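Trukcombe Packing Notes

README for the packing log, version 3
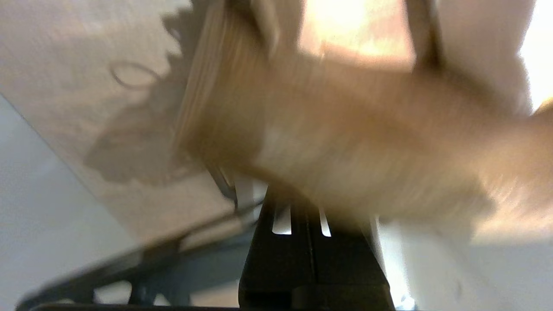

The log started because Afia Sarpong wanted to know why putting things in boxes takes up the whole afternoon. We still can't tell her, but we do have 138 entries.

What an entry is

One entry is one box, from the moment somebody decides what it is for to the moment it is taped shut. Boxes that were reopened keep their old number and get a letter. Box 41 went as far as 41f before Fouad Chraibi took the tape away.

134 of the entries are complete. The other four have a start time and no end time. Two of those boxes were found in the hallway in November, open, with a sweater on top. The remaining two are presumed to be inside other boxes.

Fields

box: the number written on the lid. If the lid and the side disagree, we used the lid.
room: where the contents came from. "Kitchen" includes the hall closet, for reasons that made sense to Decha Thongdee.
contents: free text, in the packer's own words. "Misc" appears a lot. So does "misc 2."
padding: paper, towel, clothes or none. "None" usually means the packer was tired.
start, end: time of day, from the clock on the stove, which runs slow. We did not correct for this.
notes: complaints, mostly.

Spelling

Kamonchanok Sriwong cleaned up the contents field and left the notes alone. There are still five ways of writing "colander" in there and she would like it known that she saw them.

Known problems

Weights are missing. We had a bathroom scale, and it was packed early.

Anything packed after 9 p.m. should be read with some charity. The late entries are short and the room field is often a guess.

"Fragile" was written on nearly every box once the marker was within reach, so it is no use for telling what was breakable. A separate column for things that broke was proposed and voted down.

Files

boxes.csv has the entries. notes.txt has the long complaints that didn't fit. The folder called old is old.

Please send corrections to Ayman Abdel Hamid, who keeps the master copy and has the only key to the storage unit.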